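4.2 Secondary searches at the checkpoint

We reviewed the search log kept at Fevberg airport for January. The log lists 89 bags that were pulled aside after the X-ray stage. In 23 of these the officer wrote "unclear object" and gave no other reason. Most of the rest were liquids or tools.

Figure 3
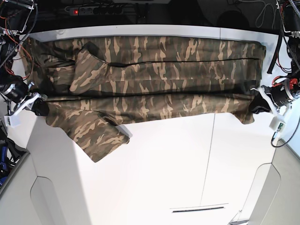 (a) Camouflage-print garment, stretched over a white table.

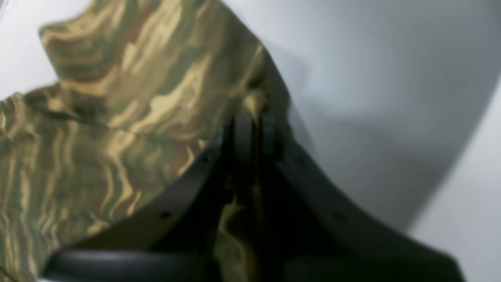
(b) Camouflage fabric, bunched and folded.
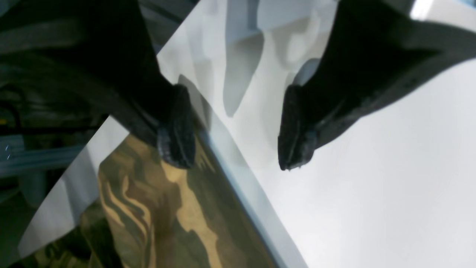

(c) Two black gripper fingers above a reflective surface.

Lorna Teasbury
Research Associate, Gulano Center for Transport Security

The "unclear object" bags took longer to clear than any other group. Officers had to unpack them in full, and in 3 cases police were called to the lane before the item was identified. No charges followed in any of the three. The log does not say whether the passengers missed their flights.

Moffat airport uses the same Beltico scanners but a different form. Officers there must pick a category from a printed list before opening the bag -- "unclear" is not on it. We could not compare the two sites directly, as Moffat keeps only the first 100 entries of each month. Section 4.3 looks at what the officers at both airports told us about the forms.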